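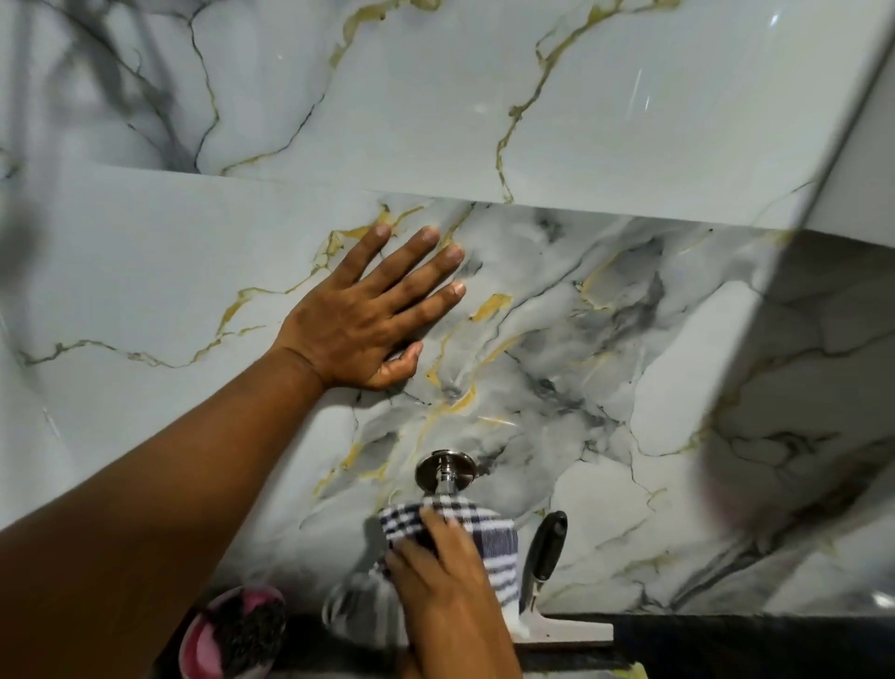 Security deposit and notice period at Hilness Court

Posted 13 February 2023 by Guter

My lease ends in April. The agreement requires written notice but does not say whether email is sufficient. The deposit is $900. By what date should it be returned?

Jalent
Please consult the notices clause of your lease. Where it is silent, a signed letter sent by certified mail is the safer course – keep the receipt. Return periods are set by state law and vary.

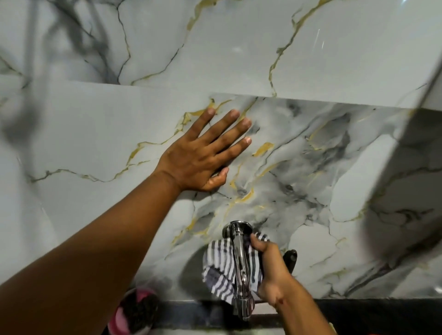

You should also provide a forwarding address in writing, as the period may not begin without one.

Kurtuluş
Email was accepted in my case. I received my deposit in 20 days, less $200 for a lost key and mailbox lock. I disputed the charge and did not receive a reply.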